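Hirkton Adopts Written Code of Practice for Robotic Assembly Work

November 2018

The Hirkton Manufacturing Institute has adopted a written code of practice for robotic handling and assembly of small parts. The code applies to all automated cells operated by the Institute and to any partner firm using its test floor. It replaces the separate work instructions that each laboratory had kept until now.

The document, titled Code of Practice for Gripping, Placing and Mating of Small Components, runs to 57 clauses. It was prepared over two years by the Institute's automation program in co-operation with Vollerton Gearworks and the Ocampo Training Centre. A draft was released for comment earlier in the year and drew 78 written submissions from member firms, instructors and machine operators.

Aníbal Quintero, who leads the automation program, said the code was meant to bring everyday habits on the floor into line with one another.

"Most of our partners already did the right things, but they did them in different ways and recorded them in different places," Mr Quintero said. "An operator who moved from one cell to the next had to learn the rules again. We wanted one set of rules, in plain language, that a new starter could read in an afternoon."

The code is arranged in three parts. Part A covers the condition of the gripper and the checks to be made at the start of each shift. Part B covers the handling of the component, including limits on grip force, approach speed and the angle at which a part may be brought to its seat. Part C deals with records, and sets out what must be kept, for how long and by whom.

Under Part B, every new handling task must be run in simulation before it is tried on a physical cell. The task may proceed only when the simulated run has been reviewed and signed by a person other than the one who programmed it. Gear handling was chosen as the first reference task because the parts are small, the teeth are easily marked and a poor alignment can go unnoticed until the unit is under load. 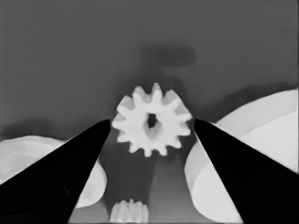
A white spur gear between the fingers of a gripper, in a simulated view. The top of a second gear is visible below.

Reviewers are asked to look at several views of each simulated run, including at least one from close to the fingertips. The code states that the view must show the part and both fingers clearly enough for the reviewer to judge how the part is presented. Where shadow or a neighbouring component hides the point of contact, the run must be repeated with a different viewpoint.

A simulated result does not replace testing on the physical cell. Once a task has been approved, the first physical runs must be made at reduced speed with a trained operator at the stop control. Any dropped, tilted or damaged part must be entered in the cell log before work resumes. The gripper must also be inspected after each such event, and worn finger surfaces replaced before the next run.

Several changes were made in response to the submissions received. Smaller firms had raised concerns about the cost of keeping full video records, and the final text allows still images and a signed log sheet for low-volume work. Operators had asked for a clear statement that they may halt a cell at any time without first seeking approval. That statement now appears as the opening clause of Part A.

Vollerton Gearworks has been working to the draft at its Pevgate plant and will move to the final version without a transition period. Other partners will have until the end of December to bring their log sheets and start-of-shift checks into line. Cells that have not been brought into line by then may continue to be used for training, but not for production trials.

The Ocampo Training Centre will offer a short course on the code to operators, programmers and supervisors. The course includes practice in reviewing simulated runs and in filling out the new log sheets. Staff of member firms may attend at no charge, and places will be allotted in the order in which applications are received.

The Institute will review the code each year. Proposals for changes may be made by any member firm or by any individual operator, and must name the clause concerned and give the wording sought. Printed copies are available from the front office at Hirkton, and an electronic copy has been sent to the registered contact at each member firm.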